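Handling Flat Goods – session 5 notes
Surfaces, backing sheets, laying out

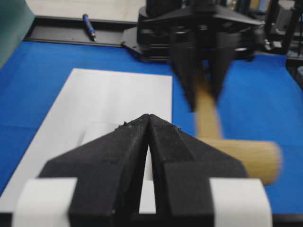

Work surface first, then the goods. Most of the marks lost on the last practical went on bad layout before anyone had folded or wrapped a thing. Cover the table, pull the cloth tight from the far side, smooth toward you. Use a plain cloth in a strong color. White goods on a white table vanish, you lose the edges and then you lose your margins. Bright blue does the job: a big white sheet or board laid on it shows its far edge clear across, and you can tell right away it's tilting a little down to the right. A smaller white piece on top of the white one is much harder, only a thin pale line at the far side and a soft gray shadow along the left. Learn to read that shadow. Half of you were lining up to it last time as if it was the edge. It isn't the edge.

Terms (know these for the quiz)

Ground – the cloth or whatever covers the table.
Backing – large sheet or board, goes down first.
Piece – the flat item on top of the backing. Card, print, folded linen, thin box.
Margin – backing left showing around the piece.
Far edge / near edge – always from where YOU stand. Not from where the instructor stands.

Order of work

Wipe the table. Cloth down. Check for grit with the flat of your hand, grit under a board rocks it and you will blame the board.
Backing down, far edge first, then lower the near edge. Don't drop it – air gets under and it slides.
Square the backing to the table and not to the cloth, cloth is never straight.
Piece goes on last. Hold by opposite sides, set the far edge, let go at the near edge.
Step back. Look from straight above if you can, then low from the side.

Margins

Trukano method: same margin all four sides. Fine for square pieces.
Pedow method: wider at the near edge. Looks better once it's stood up or framed. Course default from now on unless the task sheet says otherwise.
Handout 2 has both drawn out. Ignore the measurment in the corner of the Pedow drawing, it's from the old edition.

Light

Smooth white boards pick up soft reflections and faint gray shading that look like dents or dirt. Move your head before you reach for the eraser. If the gray patch moves with you it's a reflection. If it stays put, then clean it, dry cloth, one direction.
Overhead light hides shallow dents, side light shows them. Turn on the bench lamp for the check and off again for the layout.

Common faults

Backing square, piece crooked. Most common by far.
Both crooked the same way – looks fine up close, terrible from the door.
Cloth bunched at the near edge so the board tips.
Fingerprints at the corners. Hold the sides!

For next time

Read Prosa unit 5, skip the part on rolled goods, we do that in May.
Bring 2 backing sheets and one thin piece of your own, anything flat and pale.
Practical is out of 80 and layout is the biggest chunk of it. Tyagi sheets will be on the side bench, take one set each adn put the offcuts back in the tray.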